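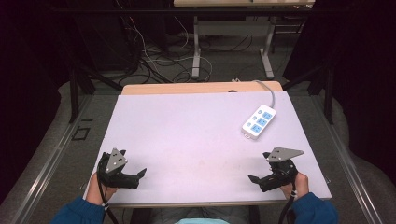 Reviews > Workshop & Desk > Table boards

Ok so the Pletstead board, the large one, in what they call lilac white. Had it since August and I keep getting asked so here it is, quick, typing this between jobs. It's a flat board you lay over a table you don't want to wreck. End of product description. Mine goes on the light wood table and it's slightly narrower than the top, so there's a strip of bare wood left along the far edge. Annoyed me for a day. Now I kind of like it, I park pencils there. Color is paler than I expected from the listing, lavender if you squint. And yes there are a few faint smudges near the middle, I'll get to those. The power strip lives on the upper right corner, set at an angle, cord going off over the back.

Price. I paid 70 for it, Orellana had it cheaper than the Pletstead shop at the time. No idea if that's still on. Shipping was slow. Box was fine, corners were fine, one corner of the box had been chewed by something but the board inside didn't care.

First thing, smell. Some. Gone in two days with the window open. If you're sensitive leave it in a hallway.

Second thing, it stays put. I was sure it would slide around, bare board on bare table, and I bought a roll of grippy drawer liner just for that. Still in the wrapper. It does shift if you lean your whole weight on the front edge and push. So don't do that. For normal stuff, sorting screws, gluing, taking a lamp apart, wrapping a parcel, it doesn't move.

Smudges. This is the part that cost it a star. Surface is plain, no grain, no pattern, nothing to hide behind. Everything you drag across it leaves a ghost. Pencil comes off with a damp cloth. Marker comes off with alcohol, mostly. Rubber feet are the worst, they leave a gray mark that you can scrub at for ten minutes and then it's still there, only wider. Uriel Villalba, who had this board before I did and sold me on it, swears by plain dish soap and a melamine sponge. Tried it. Works okay on fresh marks, not on old ones, and I think it's dulling the surface a little where I did it too hard. Go easy.

Good side of the pale color — you can find things. I dropped a tiny black spring on it last week and saw it right away. On my old brown cutting mat that spring would be gone forever. Same with little washers, thread ends, splinters. If you work with small parts this alone is worth it. White parts are another story obviously.

Heat, I don't know. I put a mug on it all the time and nothing happened. I have not put a soldering iron on it and I'm not going to for a review, sorry. Pletstead say no hot pans and I believe them.

Cutting: no. It's not a cutting mat. I slipped once with a knife and there's a thin line now near the left side that catches dirt. I put the old mat on top when I need to cut, which makes a pile of mats, whatever.

The power strip, since two people wrote in about it last time. It's a white one with three light blue sockets and little blue switches at the side. Having it on the board instead of on the floor is the best change I made to this table. No more crawling. Downside is it eats the corner, and on a smaller board I'd be fed up with that. I keep it angled so the cord heads straight for the back and doesn't cross where my hands are. Tried it parallel to the edge first, kept hitting it with my elbow.

Compared to the Sisetti one — I had that for 38 less and returned it. Thinner, and it had a bow in the middle, you could rock it with a finger. Maybe I got a bad one. Agustina Zúñiga has the same Sisetti and hers lies flat, so. The Darkeck board I haven't tried, stop asking, I can't find it in stock in the size I need.

What I'd change:
Softer front edge. Mine was a bit sharp on the wrists at the start, I took fine sandpaper to it, two minutes, fixed.
A darker color option in the large size. They only do it in the small.
Some kind of wipe or eraser in teh box for the price.

Four out of five. Would buy again if this one broke, probably from the same place. If you mostly do messy painting get a cheap offcut and throw it out after. If you do small fiddly work on a table you like, get this, and get the large.

Update September 1, 2026: knife line is still there, no worse. Got one of the rubber marks out with a pencil eraser, of all things. Took a while. Try that before the sponge.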